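Temby woven bread basket, two months in

I bought the Temby bread basket to replace a wire one that left grid marks in anything soft. It has been on the table most days for 2 months now, with a tablecloth under it, and I have used it for rolls, sliced loaf, flatbread and, for a week in February, clementines.

The Temby is the shallow one in the line. Hendik sells it alongside a deeper version with handles and an oval one meant for baguettes. They also sell it as a set with cotton liners, but I bought the basket alone and used napkins I already had.

Shape and size

It is square with rounded corners, and the sides are low. I wanted low sides so people could reach in from a seat across the table without tipping it. The downside is capacity. Six dinner rolls fit in a single layer. You can stack a second layer in the middle, but anything near the rim will roll out if you pass the basket one-handed.

A full loaf does not fit. I knew that from the listing and bought it anyway, and I have gone back and forth on whether that was a mistake. In practice I put the loaf straight on the cloth or on a board and use the basket for whatever is small. If you mostly serve whole loaves, get the oval one.

The weave

The strips are a reddish brown and woven tightly in a crosshatch. It looks darker at night under a warm bulb than it did on the product page. Mine arrived with two strip ends poking up on the inside, which I trimmed with nail scissors. Nothing has come loose after that.

The tight weave matters more than I expected. My last two baskets dropped crumbs through the bottom, and the cloth needed shaking out after every meal. With this one most of the crumbs stay inside. Sesame seeds still get through, and so does flour.

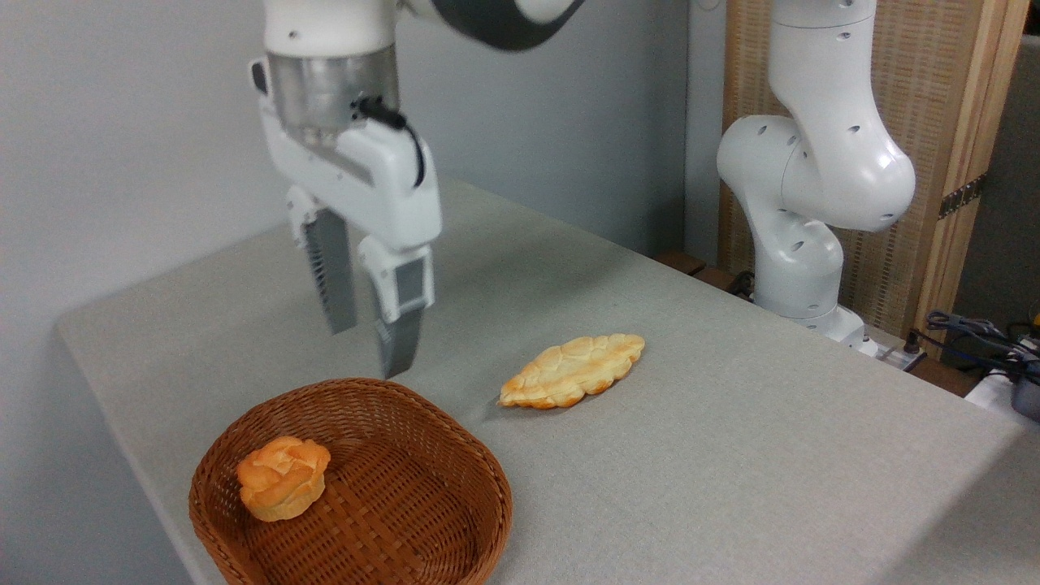

Rolls with a lot of surface to them, the kind shaped into petals or knots, shed the most flakes, and those are the ones I would use to judge any basket. After a dozen of them over one weekend I turned the Temby upside down over the sink and tapped it, and nearly everything fell out. A dry pastry brush got the rest from the corners.

Cleaning

The tag says to wipe with a damp cloth and not to soak it. I followed that except for one time when somebody set a buttered roll in it face down. I used a little dish soap on a soft brush, rinsed quickly and left it on a rack overnight. It dried flat. There is a slightly darker patch where the butter was, visible if you know where to look.

It does hold on to smells. Garlic bread needed a liner, and I found that out by not using one. The smell took four or five days to go.

Stability

The base is flat and it sits still on cloth. On a bare table it slides a bit more than I would like when it is empty. It weighs very little, so a single roll left in it does not do much to hold it down either. There are no feet or pads underneath, and I would not want them on a basket that gets turned over for cleaning.

The rim is raised slightly and feels firm. I pick it up by one side all the time and it has not bent.

Compared with the Durnex

I also have the Durnex basket, the molded plastic one made to look like weave. The Durnex goes in the dishwasher and costs less. It is better for a picnic or a house with small kids. It has hard edges, though, and it is loud when you set it down. Warm bread in it gets damp on the bottom, because nothing can escape through the base. In the Temby the bottoms stay crisp for the length of a meal.

Neither one keeps bread fresh. Anything left over goes in a bag or the bread box before bed.

Buying it

I ordered mine through Haddadin, where the listing had 123 reviews at the time. A fair number of the low ratings are from people who expected something deeper, so check the measurements against a plate you own before ordering. Shipping was quick and the box was much too big for what was in it.

Good: tight weave, low sides, easy to empty, does not make bread sweat.
Not so good: no room for a loaf, takes on strong smells, a couple of rough ends out of the box.

I would buy it again for rolls. I may still add the oval one for loaves if it goes on sale.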